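Hello Andor,

I promised you a proper catch-up on the Rashti grant before the end of May, so make yourself a cup of tea. It's been a busy stretch and I've got mostly good things to tell you!

The main news is that the legal advice line for children held in police custody now runs until 20 minutes past midnight (the odd time is down to the last bus, don't ask). Calls come in through Cudasis as before, and Sreekumar Thevar has taken over the duty rota, so I've finally stopped doing it on the back of envelopes. We've now taken 2170 calls since the grant started. A good many are from parents who've been told their son or daughter can be questioned without them, and who need somebody calm on the other end straight away. 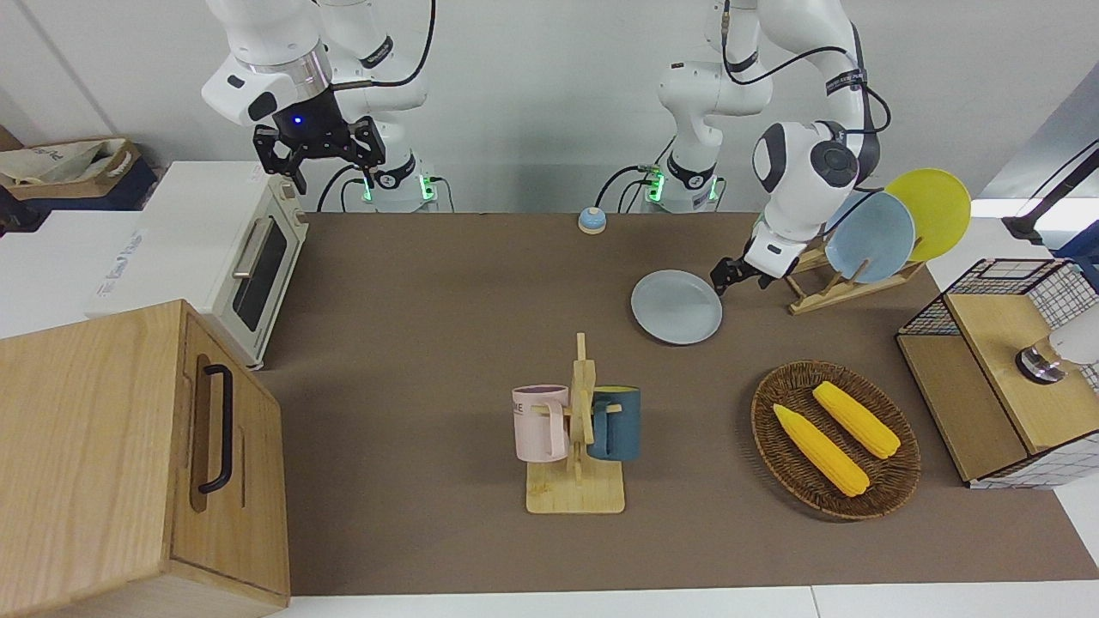
Are the police stations letting children speak to us in private? Most of them are, though three still keep an officer in the room during the call, and we've written to all three asking them to stop. Two have replied. The third I'll be ringing myself next week.

The rights booklet is behind, I'm afraid. The Trumeck printers sent back the first proofs with the Arabic pages in the wrong order, and then our youth panel went through the English and crossed out half of my long words — fair enough, it reads much better now. We'll have 100 copies to try out in custody suites before we pay for the full run.

Case notes have all moved over to Memgate. I grumbled about it and I still miss the old forms, but it does mean a solicitor picking up a case at night can see what's been said already.

Money is on track apart from interpreters, where we've overspent. Could we shift a bit across from travel? Sreekumar has the figures and will send them over separately, along with the new rota.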